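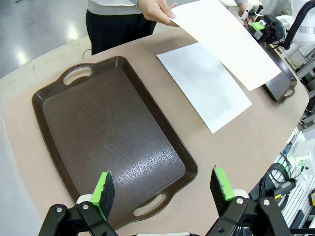

Changes to lunches at Kerncombe Hall from October

The Kerncombe lunch club moves to its autumn timetable in October. Doors will open at 11.45am and lunch will be served at 12.30pm, a quarter of an hour later than over the summer. The later start fits in with the Travura minibus, which now comes round by Dudach and gets to the hall at 12.10pm. Anyone who walks or drives is welcome to come in from 11.45am as before, and tea and coffee will be on.

The price of a two-course lunch goes up to £4. It has been held at £3.50 for two years, but gas and meat have both gone up and the club made a small loss in the spring. Soup and a roll on its own stays at £2. Please bring change if you can, as the card reader does not always get a signal at the back of the hall.

Booking

Lunches still need to be booked by noon the day before. You can put your name on the sheet in the porch, leave a message on the hall answerphone, or tell whoever is on the door. If you have booked and can't come, please let us know. Over the summer quite a few meals went uneaten, and there are usually people on the waiting list who would have been glad of them.

If you need a soft meal, or can't eat wheat, milk or nuts, say so when you book, even if you have told us before. The sheets are thrown away at the end of each month and the kitchen works from the current one.

Menus

The autumn menus run over four weeks and then start again. Week one is chicken and leek pie or cheese and onion pie, then plum crumble. Week two is beef stew with dumplings or bean casserole, then rice pudding. Week three is fish pie or vegetable pie, then apple sponge. Week four is sausages and mash, meat or vegetarian, then fruit jelly and ice cream. Custard is on offer every week. Liver and bacon has been dropped, as it was the least ordered meal last winter, but it may come back as a one-off if enough people ask.

We will take gifts of cooking apples and plums up to the middle of the month. Please leave them in the crates by the kitchen door and not in the porch, where they attract wasps. We can't use home-made jam or chutney in the meals, though we can sell it on the produce table.

The kitchen

The Rampersad cooker was serviced in the summer holiday and both ovens now heat evenly. The left-hand oven had been running cold since Easter, and the bill for a new thermostat and the labour came to £248. This was paid from the produce table, which has taken £998 since the start of the year. What is left will go towards a second hot cupboard, so that plates for the far tables can be kept warm.

The dishwasher has been moved to the other side of the sink. Its salt and tablets are kept in the cupboard underneath, and other hall users are asked to leave those for the lunch club and bring their own.

Seating and parking

There will be 13 tables set out from October, one more than now. The extra one goes near the side door and will be kept for people using wheelchairs or walking frames. Please leave the two parking spaces nearest the ramp free on lunch days until the minibus has unloaded. There is more parking behind the chapel, and the path from there was relaid in August.

The afternoon library follows straight on from lunch at 2pm. Large-print books can be ordered from the Dudach branch and take up to a fortnight to arrive.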